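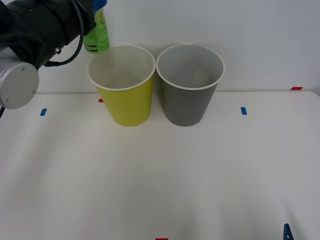

Bottle and cups: a two-arm bench setup

I'm Florencio Segura, and these are the notes for the recordings I've been making at our shared workshop in Danum. There are 1000 episodes planned. I'm a good way in and my back knows it!

What's being recorded

The job is pick and place with a drinks bottle and two paper cups, one yellowish and one grey. You'll see the same green bottle over and over (Apple Lite, Zero Sugar – I've drunk a lot of it). The cups stand side by side near the back of the table. The label has loads of tiny print on it, which is lovely if you like testing what a wrist view can make out.

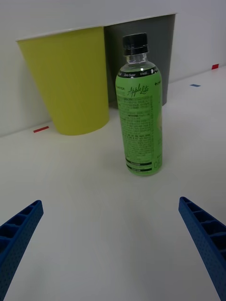 Bench notes

The table is white and so is the wall, more or less, so cups and bottle stand out nicely. Bits of red and blue tape are my position marks. Please don't peel them off! I lost a whole evening in December putting them back with a ruler.

The fingers are blue, with a ladder of slots along each one. My first set came from the Kitel files and flexed too much for my liking, so I redrew them and ran them off on the workshop printer at 13 per cent infill (don't ask, it was a typo and I liked the result).

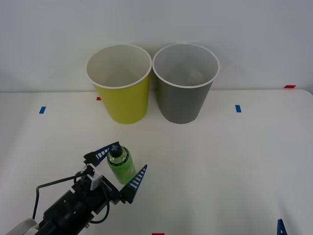 Fingers open on either side of the bottle, cups behind.

Using the recordings

Everything is saved at 30 frames a second. Fixed view and wrist view are separate files with matching names, so keep them in the same folder or the Mateos loader sulks. Long episodes get chopped at some 3000 frames.

Known niggles

Cable loops on the arm wander into the fixed view. Lighting drifts a bit between morning and late afternoon, and I haven't corrected for it. The older Jokmont scripts still swap left and right in the file names – I'll fix that when I next have a free evening. If you spot anything else odd, leave a note on the bench or open an issue.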